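Cosport Ward Party Branch – minutes of the meeting held 29th November

I took these myself again, so please forgive the wobbly bits and send me anything I've gotten wrong.

Apologies were read out and the March minutes went through with one fix. We had spelled Flovulora Road two different ways on the same page. Oops!

Candidate selection. The district office wants our council nominee picked by open ballot this time, and I'll admit I was one of the people grumbling. We went back and forth for ages (I stopped writing for part of it, sorry). What we settled on is that any member paid up for 12 months can vote, and nomination papers need 2 signatures from inside the ward. A motion to let the executive shortlist first was put and lost. I voted for it, for the record.

Boundary review. The draft map puts the Agarwal estate in with the ward next door, which would cost us up to 400 registered voters. Folks were pretty heated about this one. I'm drafting our objection and will send it around before it goes in – please read it, it's going to have all our names on it!

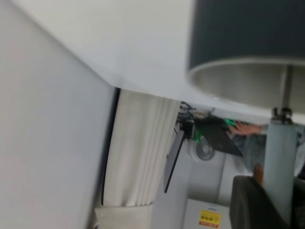

Lamp with a dark blue-gray shade

Membership. We stand at 60 paid members. The renewal letters are still sitting at Cladeteck, the printers, and I've promised to chase them again. If you've moved since the last election, tell me your new address and I'll fix the list before the letters go out.

Canvassing. We're starting with the streets behind the Cosport bus station and working toward the river. Several people asked for a shorter leaflet that leads with the water bills and I completely agree, the last one was a slog. New text to come to the next meeting.

Any other business. The question of sending observers to the regional conference was held over. Someone left a green umbrella last time and I still have it.

Next meeting in March, same place, date to be confirmed by text.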